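Speaker notes: The Tallthorpe grip release fault
Presenter: Soledad Quiroga
Version of Jan 16, 2019

Slide 1. Good morning. I will cover the fault on the garment folding line at Tallthorpe, the findings to date and the interim rules now in force.

Slide 2. On cycle 397 of the denim trial, one gripper failed to open on command. The second continued its pull. An operator reached in to free the cloth while the drive was still live. The operator's glove was caught for two seconds — there was no injury. Pause here.

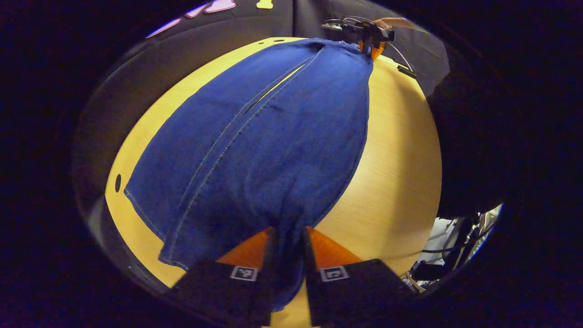
Slide 3. Denim is a demanding material for this work. Seams and hems are thicker than the cloth beside them, and the force needed to hold one layer differs from the force needed to hold several. The controller read the thick hem as a closed, empty grip and ignored the release signal.

Slide 4. Mohit Srivastava has reviewed the logs from all 1,990 cycles run before the trial. The same reading appears in 40 of them. None was reported at the time. Take questions on reporting here.

Slide 5. Interim rules. Stop the drive before any hand enters the work area. Record every late release, however minor. Benedikt Hämmerli must sign off each restart.

Slide 6. Gimar will supply revised controller software in February. The line will remain at reduced speed until it has been tested on site.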